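Stistonach local results - README
Last changed 18 Feb 2022

What you get: one table of declared council results for the Stistonach district, 743 rows, one per candidate per ward. Romain Coste typed most of it from the returning officer's notices. I checked the rest, and I would not call it clean.

Columns: ward, candidate, party, votes, declared, recount. The declared column holds whatever the notice said, even where the sums are wrong. In five wards the votes come to more than the ballots issued, and I have yet to hear an explanation I believe. 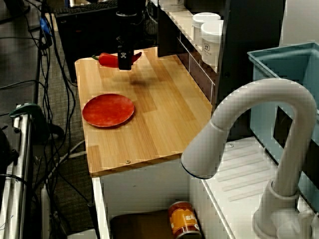 Turnout is left out on purpose. The council's figure for June counts spoilt papers in some wards and leaves them out in others, so any average built on it means very little. Fahad Khattak thinks it can be repaired. He is welcome to try.

Party names are as printed. "Independent" covers 373 rows, and I doubt that all of those people were independent of very much. Mayu Koyama's guesses at their real leanings are in a separate file - treat them as guesses.
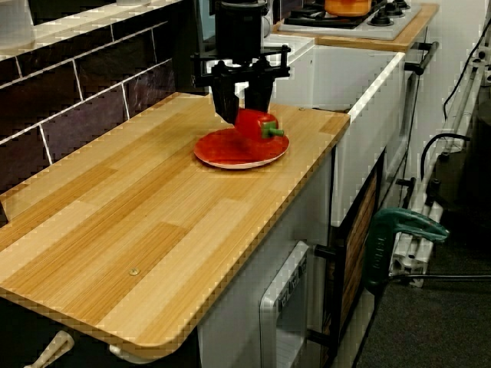
Known gaps: Trarkel ward has no recount entry, although a recount was promised. More than 50 candidates have no first name, only an initial.

Use: free to copy. If you print a swing worked out from this table, say how you did it. Corrections go to Mwangi Kinyua, with a scan of the notice.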